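The house rules, third go

15 January 2026

I have spent most of this week rewriting the rules we work by in the Kirlow kitchen, and as I promised a few of you in October that I'd write something down, I've put the kettle on and I'm going to have a go. Kirlow is our dishwashing project, for anyone new (hello!), and the rules are what everybody reads before running a robot near a sink.

The first version was mine, and it was far too long. I'd borrowed the shape of it from the handbook we had at Stubbs, where I learned the trade on big fenced-off arms that never met a teacup in their lives. Half of it was about fences. A kitchen hasn't got a fence, and people wander in wanting a glass of water, so the second version threw most of that out and, I'm sorry to say, threw out a few good things along with it. The rule about saying out loud that you're about to start was one of them. It's back now, and it's rule 2, just after the one about knowing where your stop button is.
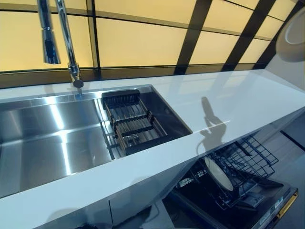
The part I've fretted over most is the dishwasher door. An open door is a shin-height hazard for people and an awkward thing for a robot to plan round, and for a long while we let everyone deal with it as they saw fit. The new wording says the door is either fully open or fully shut before a run begins, and whoever is supervising stands where they can see the hinge side. If the door has to move during the run, that gets written in the log beforehand. I know it sounds fussy. I've also banged my leg often enough to feel quite strongly about it.

Then there's speed. We keep the arm slow whenever a person is within reach of the worktop, and the limit is set in the controller, where nobody can nudge it up on a busy afternoon. Our friends at Gimness do it with a floor mat that slows everything when you step on it, and I'm rather jealous of the mat.

Logging has shrunk, you'll be glad to hear. The old sheet had 10 boxes and people filled in the easy ones. The new one asks what you set out to do, what you changed, and whether you pressed stop, with a bit of space for grumbles (the grumbles are the best reading by far).

Stendley have asked to borrow the draft for their own test kitchen, so I've still got the section on knives to tidy before Monday. It currently says "no knives" and then goes on for a page and a half, so wish me luck with that.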